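November 2024

Equipment planning, hand-held grippers, second round

Carrying over from the June page. The question is still how many hand-held units to buy for the home tasks and what to spend on spares. Current stock is 7 complete units, 2 of them down for worn pivots. The Grulitz quote covers 12 and expires before the new budget opens, so the number has to be settled on what we know now.

Pivots first. Each finger rides on two linkage arms, and the arms hang on metal pins pressed through the plate. Play at the pin shows up as play at the fingertip, multiplied by the length of the arm. Measured tip play on the two bad units is well over what the calibration routine will absorb. The pins themselves cost next to nothing. The bushings are what we pay for, and Grulitz only sells them as part of a hub kit. Pindar will cut bushings to drawing but wants a minimum lot larger than we would use before the design changes again. Asked them to requote for a half lot. No answer yet.

Finger pads. Blue pads hold up better on fabric than the plain black fingers, which slide on anything with a nap. On hard plastic I see no difference worth money. Pads are consumables and should be budgeted per month of use, separate from the units. Last year they were buried in the unit price and we ran out.

Object set. Bedroom tasks need soft goods, a small rigid container, something boxy that deforms under load (tissue box is fine) and at least one item too large to close the fingers around. The large plush covers that last case: it has to be pinched at an ear or a foot, and the grip point changes with every placement. Bedding counts as an object too, for planning purposes. A patterned spread is harder on the tracking than a plain one in some lighting and easier in others, so buy both.

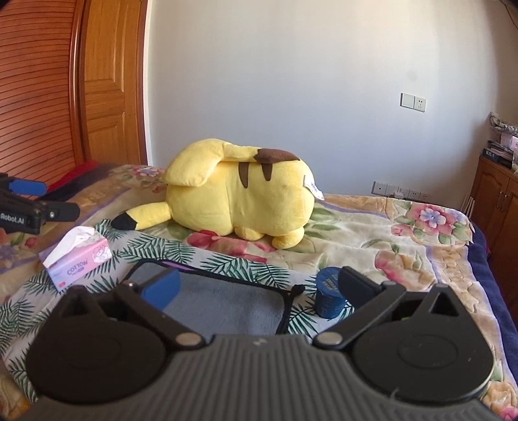 Maureen Blackburn read the draft budget and objects to the count. Twelve units is too many if the bushings wear at the present rate, she writes, and she would take fewer units with a full hub kit behind each one. A unit on the shelf waiting for parts costs the same as a unit in use. She also wants the Muli line item split, as charging hardware and storage are on one row and she can't tell which of them grew.

Fair on both. Reworked as follows.

Units: drop the order to what replaces the 2 down plus a small margin. Ask Grulitz whether the per-unit price holds below 12. If it doesn't, the saving shrinks but the hub kits still fit.

Hub kits: one per new unit, plus kits for the two down units so they can go back out as reserves.

Pads: separate row, monthly. Order blue only. Use up the black fingers on hard-object tasks.

Muli: split into charging and storage. Storage grew. Charging is flat.

Object set: small row, bought locally, no approval needed at this level. Textiles wash badly with tags and cords on them – decide whether to trim before first use or leave as is, then do the same for the whole set so the sets match.

Lead time at Otham for the mounting plates is roughly seven weeks, and they won't start without a drawing revision number. The current drawing has the old hole spacing. Fix the drawing before anything goes out, including the Pindar requote, which was sent with the same sheet attached. Need to tell them.

Open: price break from Grulitz, half lot from Pindar, drawing revision, cord and tag decision.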